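桌面双臂作业规范图集

2023年11月30日　文／蔡光明

图集收的是双臂台面作业的现场照片，内容是桌上杂物的抓取和归置，配的文字摘自Drenico内部的《台面作业规程》。规程正文有134条，全部搬上来没有必要，只挑了现场最常被问到的部分，按干活的先后排列。条文用的是现场说法，和正式文本在措辞上有出入，两边不一致时以正式文本为准。

看图集的人默认已经上过入门课，会开机、会停机，知道控制柜在哪里。没上过课的人可以看，但不能凭这一页上机。

一、管什么，不管什么

规程管的是固定台面前的双臂作业：机器在桌子一侧，两只手都能够到桌面，桌上放的是轻小的日用物品、包装和废弃包装。自主运行要按规程，遥操作也要按规程。以前有人认为遥操作时有人盯着，可以松一点，第一版确实给遥操作留过几条例外，后来都删了。

移动底盘的行驶不在里面，另有一份文件。刀具、玻璃器皿、热的液体、带电的物品也不在里面，需要做这些内容的，先写单项评估，经安全负责人签字后再安排。食品类只做空包装，不做实物。

规程里说的“手”，指机械臂末端的整个执行部分，几根手指的、什么厂家的都叫手。左手右手以机器自身为准。站在桌子对面的人喊“左边”，和机器的左边是反的，新来的人在这件事上出错最多，所以口令里一律说“左手”“右手”，不说“左边”“右边”。

“桌前”指机器所在的一侧，“桌后”指对面。“台面区”是两只手都可能扫过的范围，比桌面略大，桌沿外侧的一条也算。这个范围贴在每台设备的档案首页，换桌子、换安装高度之后要重新画。

二、上桌之前

开机前的检查由当班操作员做，别人不能代签。检查按从下到上的顺序：地面、桌脚、底座、臂、手、线，最后是急停。

地面看有没有液体和松散的小件。桌脚看有没有锁紧，用手掌推桌沿，桌子不应有可见的晃动。底座看紧固件上的标记线，标记线错位就停下来报修，不要自己拧。

臂和手主要看外壳有没有裂，指节有没有卡住的碎屑。纸纤维和塑料丝很容易缠进指节的缝里，平时看不出来，要把手张到最大再转一个角度看。清理用软毛刷和镊子，断电以后做。压缩空气不准用。

腕部的线留有余量，余量大小以各轴走到极限时线不绷紧为准，同时线圈不能大到会勾住桌上的东西。每次更换末端以后都要重新走一遍极限位置，用低速走，一个人操作，一个人看线。走的时候看线的人不要伸手去扶。

急停每天试，不管昨天试没试过。试的方法是让手在空桌上方低速往返，中途按下，看它停，再复位。软件里的停止按钮不能代替急停，两样都试。设备的48 V母线在急停以后仍可能有余电，拆接头要等指示灯灭。

检查表当天填当天交。表上的“正常”两个字不能提前印好，也不能一笔拉到底。去年翻旧表，看到过整页用竖线代替的，那一批全部作废，相应的作业时长也没有计入。

三、台面怎么摆

台面要保持简单。每一轮只放本轮任务单上的东西，任务单上没有的，包括手机、笔、胶带、水杯，都不放。操作员自己的东西放在机器够不到的地方。

托盘和容器先放，物品后放。容器的位置在任务单上写明，一般写“左手侧”“右手侧”或者“正中”，不要求正对桌沿，斜着放也可以，但一轮之内不能有人去挪。如果机器自己把托盘推动了，就让它在推动后的位置继续，记录里写一笔。

轻的东西，比如空杯、纸团、薄塑料，放下之后要等它不动了再开始。纸团会慢慢回弹，塑料膜也会，刚放下的几秒里外形一直在变。空调出风口对着桌面的房间，风向要调开。

物品之间不强求留空。早先规定过最小间距，实际用下来意义不大，任务本身有时就要求东西挨着放，甚至叠着放。现在的写法是：间距由任务单决定，任务单没写的，由布置人自己掌握，但两件物品不能互相卡死到必须用力扯才能分开。

桌沿附近不放会滚的东西。圆柱形的杯子如果要横放或者斜放，开口朝向不限，离桌沿至少一只手掌的宽度。

摆好以后，布置人喊“摆好”，退到自己的位置，操作员回“收到”才能解除暂停。这两句话不能省，也不能用点头代替。

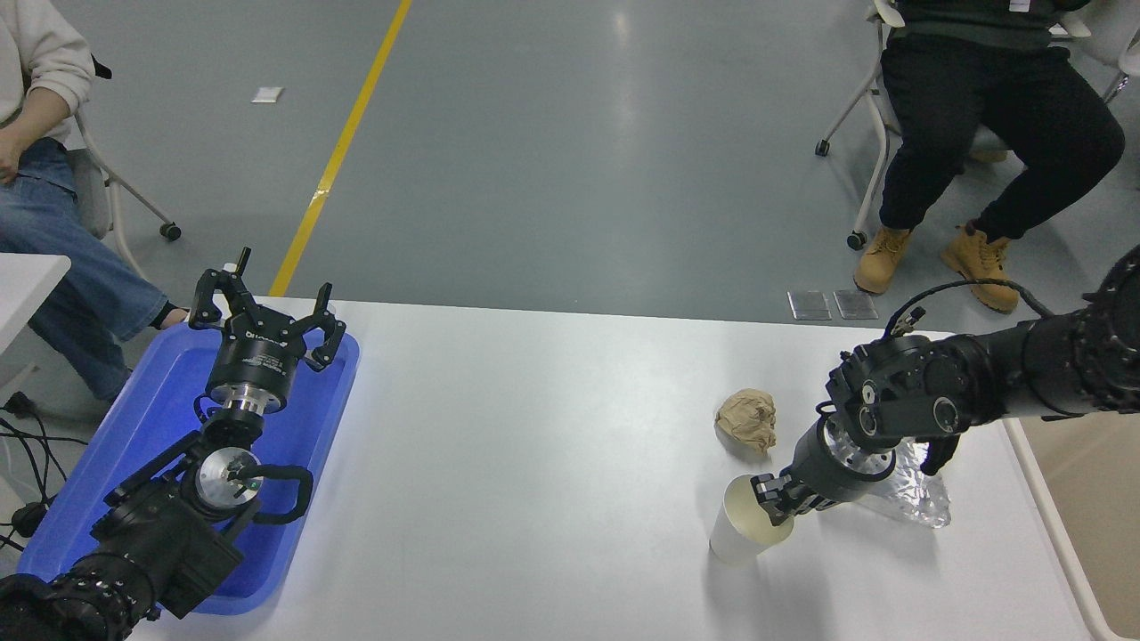 右手指尖触到白色小杯的杯沿，左手张开，在蓝色托盘上方。杯子后侧是揉皱的棕黄色纸团。

四、接触轻薄物品

小杯、纸杯、塑料盒盖一类的东西，抓取时先接触后用力，两步分开。第一步手指到位，指尖贴上杯沿或杯壁，速度已经降到接近零；第二步再合拢。遥操作时也照这个来，不要一把抓。

台面区里末端的合成速度上限是每秒200毫米，离物品一个手掌宽以内再减半。上限写在控制器里，由设备管理员设定，操作员没有权限改。做演示、接待参观也不改。有人来问能不能快一点，回答统一是不能，想看快的可以把录像倍速放，并且在画面上标明倍速。

接触力没有给统一的数字。不同的手，力的读法不一样，有的有指尖传感，有的只能从电机电流去推，写一个数字反而让人误以为各台都能对得上。每台设备档案里有自己的表，按物品类别查。表上没有的物品，取最轻一档试，不行再往上加一档，一次只加一档。

薄壁杯允许有轻微变形，变形以后能自己恢复的，本轮继续。压出折痕的，本轮做完后换掉，不放回备用箱。换下来的东西放进单独的袋子，月底统一处理。不要为了省东西把压扁的杯子捏圆了再用，捏圆的杯子受力和新的差别很大，混在一起以后数据没法解释。

杯子倒了或者靠在桌面上，不必停。规程只要求操作员判断它会不会继续滚。会滚，按暂停；不会滚，让机器接着做。人不要伸手去扶，哪怕只是拨一下。为这一条扣过不少记录，拨一下确实方便，可是伸手那一刻机器在做什么，拨的人通常并没有看清。

透明塑料要多留意。皱的透明膜在顶光下反光很碎，相机给出的轮廓时有时无，机器可能把它当成一片空桌面，直接把手落下去。规程要求任务单里有透明件时，手的下探最低点要单独设一个高度，比桌面高出膜的厚度，由布置人量过以后填。

五、两只手怎么分工

任务单写明主手和辅手。主手做抓取和放置，辅手做扶、挡、按，或者什么都不做。辅手不做事的时候也要有明确的待命位置，一般在容器上方或者桌子外侧，手指张开，不握任何东西。

待命位置选在容器上方的，要注意两点。手和容器之间的高度要够另一只手把东西放进去；如果不够，辅手应当先让开，主手再过来，次序写进任务单。再就是待命期间关节保持使能，不准断使能让它自己搭在容器上，搭着看上去很稳，断电重启的那一下会往下沉。

双手交接物品时，接的一方先握住，给的一方再松。两只手同时握着同一件东西的时间尽量短，软件里有互锁，超时会自动停。超时停下以后不要用软件强行松开，先看清楚东西夹在哪两根手指之间。

两只手的最小间隔由碰撞检测控制，检测模型里包括腕部外侧的线。线的模型是一个粗圆柱，比实物大一圈，因此有时候人看着明明不会碰，机器却停了。遇到这种情况按正常停机处理，不要去改模型。如果同一个动作反复触发，报给设备管理员，由他判断是改轨迹还是改线的走法。

左右手不能在任务中途互换角色。需要换的，回到起始位置，重新下发任务单。这一条Nurko那边的人提过意见，认为灵活性太差，他们做分拣，两只手轮着来效率高得多。讨论下来保留原文，Nurko的工位按单独的附录走，附录只对他们那几台有效。

六、人坐在哪里

台面作业多数时候旁边有人，布置物品的、记录的、盯着急停的，还有等下一轮的。规程不要求清场，要求每个人的位置是定好的。

桌后和两侧可以坐人，坐下以后膝盖、脚和手都在台面区以外。台面区的边界以设备档案里的图为准，不靠感觉。椅子不限样式，带脚轮的也可以用，坐的人要保证椅子不会自己往前滑。起身之前先说一声“我起来”，操作员听到以后暂停，等人走开了再继续。

坐着的人不把手放到桌上。需要指东西给别人看，说名字，不伸手指。手放在腿上或者拿着自己的记录板都行。

衣服没有统一要求，但有几条要遵守：袖口收紧或者卷起，不戴挂绳，不戴长围巾，长发扎好。鞋要包脚。工牌用夹的，不用挂的。冬天经常有人披着外套坐在旁边，披着不行，穿好或者脱掉放到别处。

急停由操作员以外的第二个人掌握。这个人一轮之内不做别的事，不看手机，不帮着记数。人手不够的时候，宁可记录晚点补，急停位不能空。换人的时候要当面交到手里，不准放在椅子上等下一个人来拿。

来访的人由接待人带着，站在通道一侧，不坐工位旁的椅子。来访者提问可以，提问期间机器暂停，不要一边回答一边操作。

七、口令

口令只有六句：摆好、收到、开始、暂停、停、我起来。别的话都不是口令，操作员听了可以不理会。

“停”是任何人都能喊的，喊了就按急停，不问原因。事后发现是看错了，也不追究。Kolbrún Brynjólfsdóttir来做外部评审时专门查过这一项，她把所有“停”的记录和对应录像放在一起看，结论是误喊的比例不低，建议保持现状。她的原话写在评审意见里，大意是，误喊少到一定程度反而说明有人在犹豫。

“暂停”和“停”要分清。暂停是控制器层面的，关节保持使能，手里的东西不会掉；停是急停，可能会掉。桌上如果有容易滚落的东西，看情况选，拿不准就喊停。

口令用普通话。外籍同事在场时，开工前把这六句写在白板上，旁边注拼音，念一遍。英文的stop保留，效力和“停”一样。

八、线和地面

机器的线、相机的线、电脑的线分开走。过道上有线的地方加压线板，桌子和底座之间不常走人的地方可以直接落地，但要在机器的运动范围以外，也不能落在椅子脚轮会压到的地方。布线图贴在控制柜门内侧，实际走法和图不一样的，改图或者改线，当天完成一样。

插头和适配器尽量离开地面。确实要放地上的，放在靠底座的一侧，周围不放液体，每天检查一次外壳有没有发热变形。拔插头握插头本体，不拽线。

地面的标线由物业重画过以后，要对照设备档案核一遍，看通道和工位的划分有没有变。Makhubela厂房那次就是标线改了，档案没改，两个月后才有人发现图上的通道已经穿过了工位。这件事没有造成后果，但是写进了案例。

掉在地上的纸片、膜、杯子，一轮结束再捡。捡之前暂停，捡的人从桌后或者侧面过去，不从臂的下方钻。捡回来的东西不再上桌，放进换件袋。如果掉的东西落在底座附近，由操作员本人去捡，别人不动。

九、铝箔、纸团和其他不规则件

铝箔盒是最近才加进物品清单的。它的问题和透明膜相反，反光太强，深度图上容易缺一块，缺的位置随光线变。规程要求铝箔件上桌前先拍一张深度图看缺损，缺损超过外轮廓一半的，换角度或者调灯，再拍。调灯以后，同一批任务都用这个灯位。

铝箔的边有时候是利的，布置的人戴薄手套。手指上装了软套的设备，每做完一批铝箔件检查软套有没有划口，划口穿透的当场换。换软套的人和检查的人不能是同一个。

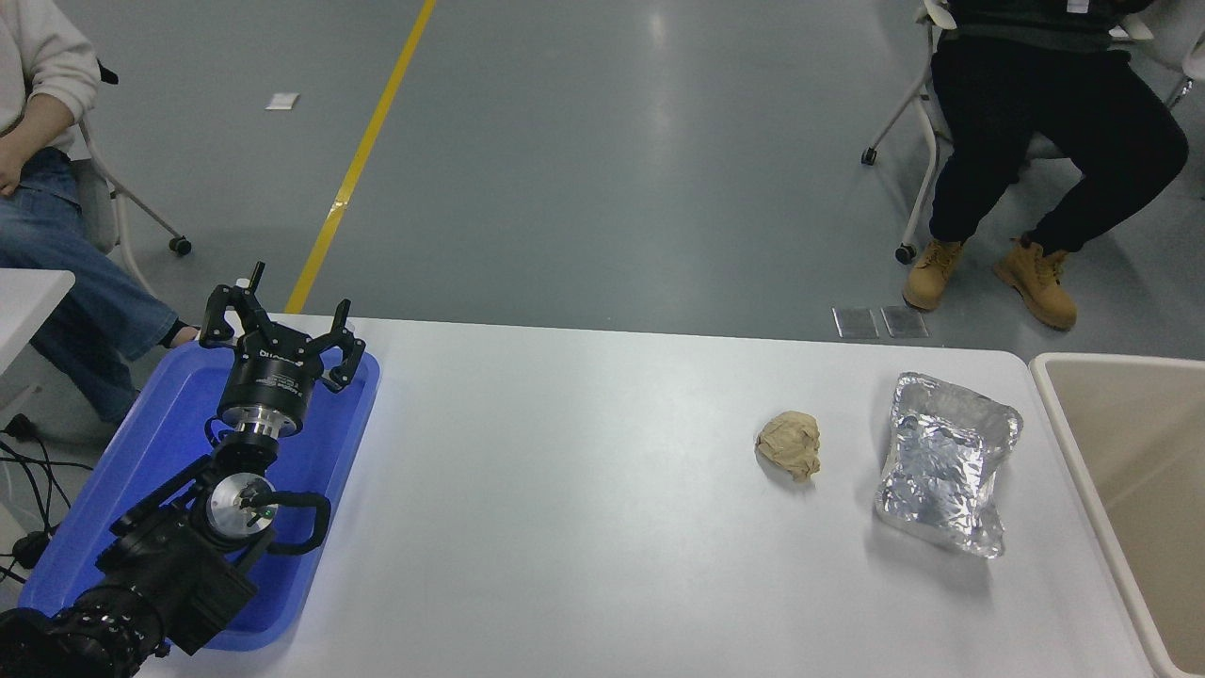 盒壁起皱属于正常，不要求平整，新的和用过的都可以上桌，在任务单上分开写就行。抓盒沿比抓盒壁稳，两只手同时抓对边更稳，但后一种做法要先确认盒底没有粘在桌面上。单手抓的时候，盒子会朝手的方向歪，里面如果装了东西就会倒出来，所以目前只做空盒。

纸团按大小分三档，拳头大小的用得最多。纸团不用胶带固定，也不用水定型，揉成什么样就什么样。同一个纸团用多少轮没有限制，散开到认不出是团的时候换。布置人不必追求每次形状一样，任务单里只写档位和纸的颜色。

薄膜、塑料袋这一类，抓起来以后会拖着一截。拖着的部分可能带倒旁边的东西，也可能绕到指节里。规程允许机器带着它走，前提是提起高度大于拖尾长度；提不到那么高的，先在原地合拢成一把再走。绕进指节以后按暂停，断使能，人工取出，取出时不要用剪刀贴着指节剪。

十、往容器里放

放入容器的动作分下探、松手、抬起三段，每段之间有一个很短的停顿，停顿由软件加，操作员不用管。遥操作没有这个停顿，靠人自己控制，培训时会练。

手可以进到托盘里面，指尖或者手掌侧面碰到托盘底和边都不算违规，碰的时候速度要在上限以内。手搁在托盘里或托盘上方不动超过一轮间歇的，操作员要在记录上写明原因，写“待命”两个字也行，不能空着。

松手以后先抬起再移动，不要带着横向速度松手，轻的东西会被甩出去。抬起高度以高出容器边一个指节为准。容器已经满了的，不要往下压，做完本件就结束本轮。

桌旁的收集箱和桌上的托盘不能混用。托盘收的是还要再上桌的，收集箱收的是不再用的。箱子放在哪一侧由任务单写，箱口不超过桌面高度，开口方向不能被椅子挡住。倒箱子的时候机器停，倒完放回原位，对一下位置标记。

容器的颜色不作规定，只要求同一批任务里不换颜色，并且和桌面有明显区别。白桌子上不用白托盘。

十一、停机以后

正常停机：回起始位置，手张开，断使能，关控制器，最后关总电源。顺序写在控制柜上。手里有东西的先放下再回位，不允许握着东西关机。

急停以后，先看人，再看机器，最后看桌面。复位之前由操作员口头说清楚刚才发生了什么，在场的另一个人复述一遍。两个人说法不一样的，看录像，看完再复位。录像保留到该批任务全部结案。

急停后第一轮用半速。半速走完没有异常，恢复原速。急停原因没查清的，不恢复，当天剩下的任务都用半速做，或者不做。

停电恢复以后，不要直接接着刚才的任务。各关节回零，桌面重新摆，任务单重新下发。刚才那一轮算废，数据保留但打上标记。

十二、记录写什么

记录表有纸的和电子的，两份内容要能对上。要写的有：日期、设备编号、操作员、急停位、布置人、任务单号、开始和结束时间、异常。物品清单不用抄，任务单上有。

异常栏写事实。“右手夹杯沿时杯子倾斜，未滚动，继续”是可以的；“状态不太好”不可以。写的人不用分析原因，分析由设备管理员统一做。看不懂的现象就照着看见的写，时间写到分钟。

一台设备累计作业满2000小时要做一次全面检查，内容包括减速器间隙、指节磨损、线缆外皮、相机外参。时间从控制器里读，不用记录表加。到时间而任务没结束的，把当前一批做完，不再接新的。

相机的位置动过，哪怕只是擦镜头时碰了一下，也要记。标定之后才能继续做自主任务，遥操作可以先做，记录里注明“未标定”。

录像里会有人，大多只有手、腿和衣服，有时也会有脸。在场的人都要签过知情书，没签的不能坐在工位旁。录像对外使用之前，由数据管理员过一遍，有脸的打码，有工牌、屏幕、纸面文字的也打码。签过知情书的人随时可以要求撤回，撤回后怎么处理写在知情书背面。

十三、和外部标准的关系

内部规程不能替代国家标准和客户现场的规定。去客户那里做，以客户的规定为底线，内部规程更严的部分照样执行。两者冲突、没法同时满足的，不开工，先书面确认。

Nolico的现场要求所有参与人员上岗前做一次带机演练，演练内容比我们的多，去那里的人提前一天到。他们的口令也和我们不同，“暂停”在他们那里等于急停。去之前要把这一点讲三遍，回来以后再讲一遍，有人在那边待了几周，回来喊“暂停”，自己就松懈了。

供应商的说明书和规程冲突的，机械和电气部分听说明书，作业流程听规程。说明书更新以后，设备管理员负责比对，把改动发给全体操作员，收到的人回复确认。

十四、修订

规程每年修一次，平时的小改用补充通知。补充通知贴在控制柜旁边，编号连续，撕掉旧的才能贴新的。年底汇总时把有效的并进正文。

提意见不限身份，写在意见本上或者发邮件都行。意见要写清是哪一条、遇到什么情况、想改成什么。只写“太麻烦”的也会登记，但一般没法处理。

今年收到意见较多的是这几处：急停位能不能兼做记录；两只手能不能中途换角色；捡地上的东西能不能不等一轮结束；透明件的下探高度能不能由软件自动给。第一处和第三处不改。第二处见前文，走附录。第四处正在试，试的结果稳定以后再写进正文，在那之前仍由布置人手量手填。

还有人问椅子的事，希望统一换成不带轮的。看了各工位的情况，暂时不统一，各组自己定，定了以后写在设备档案里。

图集会不定期补照片。各组有合适的作业照片可以交过来，要求是原图、不裁切、不调色，附设备编号和任务单号。交之前自己先看一遍有没有没签知情书的人入镜。文字说明写一两句就够，写看得见的东西，不写评价。

规程正文和空白表格在内网的“台面作业”目录下，打印版向设备管理员领取。

最后更新：12月，修订了第六节急停位交接和第九节铝箔件的内容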